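Ticket 1498: Table clearing, arm stalls on flat cardboard

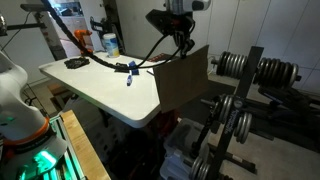

Jondton, April

Opened by: Vittoria Costa
Priority: normal

Chore list for the folding table: cardboard panel, blue marker, crumpled black cloth, then the drill. Controller is Velletik release 8.

Friday 9:40. Panel on its edge at the right end of the table is the hard one. If it's lying flat the fingers can't get under it and the job times out after 12 seconds. Upright, it got picked up on the first try! Ran it again, same result. Very happy with that.

10:15. Cloth next. Grip closes fine but the planner reports "no object" and lets go. Lowered the force threshold to 4, no change.

Reply from Elfriede Aebischer:
Love the panel result! The cloth error is a known one, the Grasso planner throws away anything without a clear outline. Turn on soft items in the config and restart. Also check the slack in the gripper cable before you send it to the left side.

11:30, Vittoria. Soft items on, cable checked. Cloth went in the bin on the second try (a bit slow, but wow). It still can't fold one, so I'd call this tidying and not laundry. Drill not tried yet. Leaving the ticket open for that.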